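Lullarine L4 Portable Bluetooth Speaker
Sold by Stojanovska Audio
Item no. 2071

The Lullarine L4 is a small Bluetooth speaker for a bedroom, kitchen or desk. It weighs 555 grams and has one full-range driver at the front and a passive radiator at the back. It comes in Valdale green or plain gray, with a cloth front and a rubber foot.

Battery life is 17 hours at medium volume. At full volume expect a good deal less. Charging is over USB-C and takes around 4 hours from empty. A cable is in the box, but there is no wall plug, so use the one from your phone or tablet. The speaker can play while it charges.

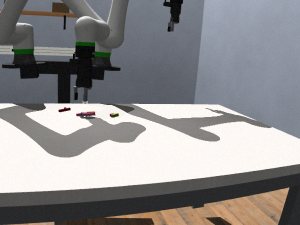
Uyên Huỳnh: I have had the green one since October and I charge it once a week. The battery claim is fair if you keep the volume under half. The low battery beep is too loud at night and I haven't found a way to turn it off.

Sound
The L4 is tuned for voices. Podcasts, radio and audiobooks come through clearly, and most music is fine at normal room volume. Bass is limited by the size of the cabinet. If you want more of it, set the speaker close to a wall or look at the larger Lillo model, which has two drivers and costs more. Two L4 units can be paired as left and right. Both need the same firmware version for this to work.

Buttons and connections
Power, volume up, volume down and play/pause are on top. Hold play/pause for three seconds to start pairing. The light blinks white while the speaker is looking for a phone and stays on when it has found one. The L4 remembers the last eight devices and connects to the most recent one first – if that phone is in another room, turn its Bluetooth off before you pair a new one. There is a 3.5 mm input next to the charging port.

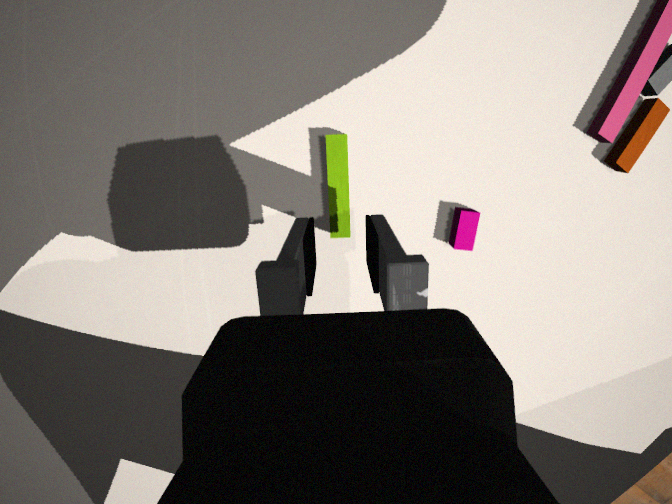
Can I use the L4 as a speakerphone for calls?
It has a single microphone and works for short calls when you sit close to it. For meetings with several people in a room, choose a conference speaker instead.

Sleep timer
Press power twice to set the timer. The first setting is 30 minutes, and each further double press adds 30 more, up to two hours. The volume drops slowly over the last minute. The timer also works with the 3.5 mm input.

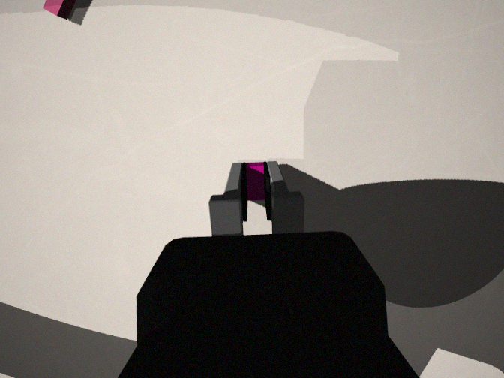

Sơn Bùi wrote to say that the timer resets when the speaker switches from one phone to another, and that he would like it to keep counting. Firmware 1.3 fixes this. Updates are installed through the Lullarine app for Android and iPhone.

In the box
Speaker, USB-C cable, wrist strap, printed quick guide

Warranty and returns
Two years on the speaker, one year on the battery. Returns are accepted within 30 days with the original box. The strap is not covered – replacements are sold separately.

Page last updated 17/12/2022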